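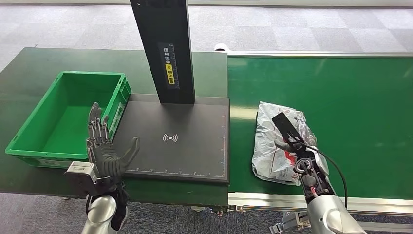
The receiving station during the morning run, November.

Diary of the parcel line, Selov site. Entry by Saron Endale, shift coordinator.

7:40 p.m. The station handled 143 items between the start of the shift and the midday break. Under the former arrangement, with two persons at the same table, the usual figure for that period was 300. The difference was expected and had been stated in the plan circulated by Loltness, but it was felt on the floor all the same. Outbound carts stood waiting at the far door until early afternoon, and two drivers asked me when they would be loaded. I gave them the time I had been given.

Plastic bags remain the most difficult category. A carton presents the same sides each time it comes down the belt. A bag does not, and a printed surface may lie folded under itself. The instruction in force is that any bag not taken up on the second attempt is passed to the manual bench. There were 51 such transfers today. I have asked that these be entered separately from damaged goods, as the two were combined in last month's sheet and the total gave a poor impression of the packing team, who had no part in it.

Tadeo Palma worked the manual bench for the full shift. He spent eleven years lifting and scanning at this station and is now assigned to exceptions, which means that he receives only the items that have already caused difficulty. He reported that his shoulder is much improved. He also reported that the work is more tiring in another way, as there is no longer an easy parcel between two hard ones. I consider this a fair observation and have written it into the form for Zeleke in the terms he used. The form provides no box for it, so it appears under "Equipment, other."

The matter of grades was raised again at the afternoon meeting. Staff moved from scanning to exceptions are still paid at the scanning grade. Management's position is that the duties are under review. The staff position is that the duties changed on the first morning. I was asked to record both and have done so.

It was agreed that the crate at the left of the table is to be changed by the person on the bench, and only after the arms have been brought to a stop. Until now this had been left to whoever was nearest. A notice will be posted in the same three languages as the break room rules.

The room is quieter than it was. Conversation used to pass across the table all morning, and new employees learned the postal codes by hearing them called out. I do not know at present how they will learn them. Stundora has offered a training module, and I have requested a copy to read before the next intake.

Tomorrow: confirm the bench rotation, so that no one is placed on exceptions for more than half a shift. Return Tadeo's spare key. Ask again for the second stool.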